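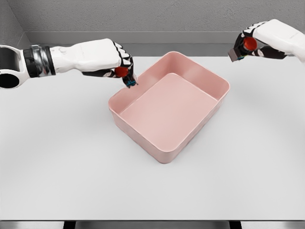
Where Do All the Lids Go? A Term of Watching Food Containers in a Shared Kitchen

Hafiz Tambunan
Design and Everyday Life, second-year project report
Submitted 10 October 2026

Background

I live in Skultia House, a student residence with one kitchen per floor. Mine serves 28 people and has a cupboard beside the fridge known as the plastics cupboard. When I moved in, it held a great many food containers and almost no lids that fitted them. Everyone I asked had a theory. Most of the theories were about other people.

The course asked us to pick an ordinary storage problem in a place we use and study it properly before proposing anything. My first proposal was the bike shed, which my tutor rejected on the grounds that four other students had already claimed it. So this is a report about lids.

The question I settled on was narrow. Do lids leave the kitchen faster than the containers they belong to, and if so, where do they end up? I also wanted to know whether a small change to the cupboard would make any difference, although I was warned early on that one term is a short time in the life of a cupboard.

Method

I bought 40 identical lunch containers with matching lids, sold under the name Skisto by a discount homewares shop near the tram stop. They were cheap, the lids clipped down on all four sides, and the colour was an unpleasant mustard that no other container in the cupboard shared. I wrote the same number in paint marker on each base and on its lid, then washed everything twice to check the numbers stayed put. Number 17 had to be done again.

A notice went up on the fridge saying the containers were part of a student project, were free to use, and would be checked every evening. I asked people to treat them as they would any other container in the cupboard. In hindsight this was an odd thing to ask, given how they treated the others.

Each evening after the dinner rush I recorded what was in the cupboard, on the drying rack, in the fridge and in the sink. Anything not in those places was written down as out. By the end of term the logbook had 2,649 entries, and I had become someone people stopped talking in front of.

The study ran in two halves. For the first half the cupboard stayed as it was, with containers stacked on the upper shelf and lids in a heap below. For the second half I fitted a wire rack to the lower shelf so the lids could stand upright like plates. I made the rack from an old file sorter and two cable ties.

At the end I also interviewed anyone on the floor who would sit down for ten minutes in exchange for a biscuit. The interviews were informal and I took notes by hand. Names have been left out, as promised, including the name of the person who had been storing screws in number 8.

Results

The simplest finding is that lids did not leave faster than containers. They left together, usually holding somebody's lunch, and the difference was in how they came home. A container with old curry in it gets noticed. It sits on a desk and starts to smell, and eventually its owner does something about it. A lid does not smell much. It gets put down flat on a shelf, a book goes on top of it, and there it stays.

In the interviews several people were sure they had returned everything they had borrowed. I asked whether they would mind having a look. Lids were found under a laptop (as a cooling stand), beneath a pot plant, behind a bed, and in a car that had since been driven to Bendigo and back. One was being used as a paint palette and I was asked, quite politely, whether it could remain one until December. I said yes. It is recorded as on long loan.

The second finding was about the drying rack. Our rack has slots for plates and a tray for cutlery, and no sensible place for a lid. People leaned them against the wall tiles, where they slid down behind the rack and out of sight. I had not thought to include the gap behind the rack in my evening check, and only found it when I dropped a spoon. After that the log improved a good deal, which is a little embarrassing, and I have marked the page where the change happened so that anyone using the figures can see it.

The wire rack in the cupboard was popular for the first week. People said it looked tidy. By the third week it was holding lids, a chopping board, a phone charger and a packet of rice noodles. Lids were easier to find than before, and in the interviews most people said they now bothered to match a lid to its container. Some admitted they still took whichever one was at the front and used cling wrap if it didn't fit.

At the final check, 3 containers and their lids had vanished altogether. I put a second notice on the fridge offering an amnesty. Somebody wrote "good luck" on it.

Problems with the study

The containers were too ugly. I chose mustard so they would stand out, and they did, to the point where a few residents refused to be seen with one on campus. They may have stayed in the kitchen more than ordinary containers would.

I was also visible. Checking a cupboard every evening with a clipboard has an effect on a household, and I suspect a few lids came back simply to get me to go away. A better study would use someone who does not live there, though I am not sure who would agree to it.

The two halves of term were not alike either. Assignments pile up in the second half and people cook less. Some of what I have put down to the wire rack could just as easily be put down to toast.

What I would suggest

If the residence wants fewer stray lids, I would start with the drying rack and leave the cupboard alone. Closing the gap behind it with a strip of wood would take an afternoon. I would also buy one size of container for each floor and retire the older mixed set, which includes several ice cream tubs and a square lid marked Iment that fits nothing I have tested it on.

My neighbour across the hall suggested tying each lid to its container with string. I tried this with number 22. It came back with the string and without the lid.

The remaining containers have been left in the kitchen for anyone who wants them. The logbook is in the course office, in the drawer labelled Ueda, along with the spare key to the bike shed.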